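2018-05-29, bag bench

Second day on the Guklow duffel and I'm finally happy with the shoe pocket! The March sample kept sagging in the middle as soon as I put boots in it, so this time I ran a strip of webbing under the floor and tacked it at both ends.
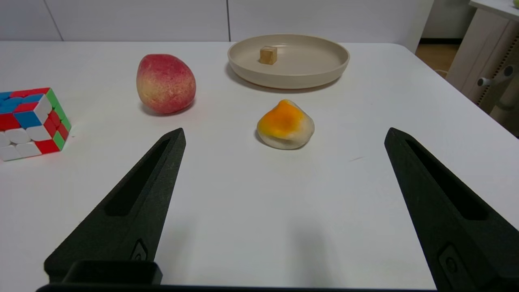

Zipper next. I tried the Vuorinen coil first (the one we bought too much of) and it's lovely and smooth on the straight, but it bunches at the corners, so I unpicked the whole thing and cut the corners rounder. Much better. I did 300 pulls by hand while listening to the radio, and the slider still runs fine, though my thumb has opinions.

Strap test: hung the bag from the hook with 63 pounds of sand in it and left it over lunch. Two of the bar tacks on the left handle had started to lift when I came back. Thread was the thin Zingate stuff, my own fault for grabbing the wrong cone. Redoing both handles in the heavier one tomorrow.

The Cirkedell lining fabric is in, by the way, and it frays like crazy. If you cut any, leave a wider seam allowance than the pattern says and bind it right away – I lost a whole side panel!

Still to do: three inside pockets, D-rings, end grab handle. Need more black binding tape too, we're down to the last roll.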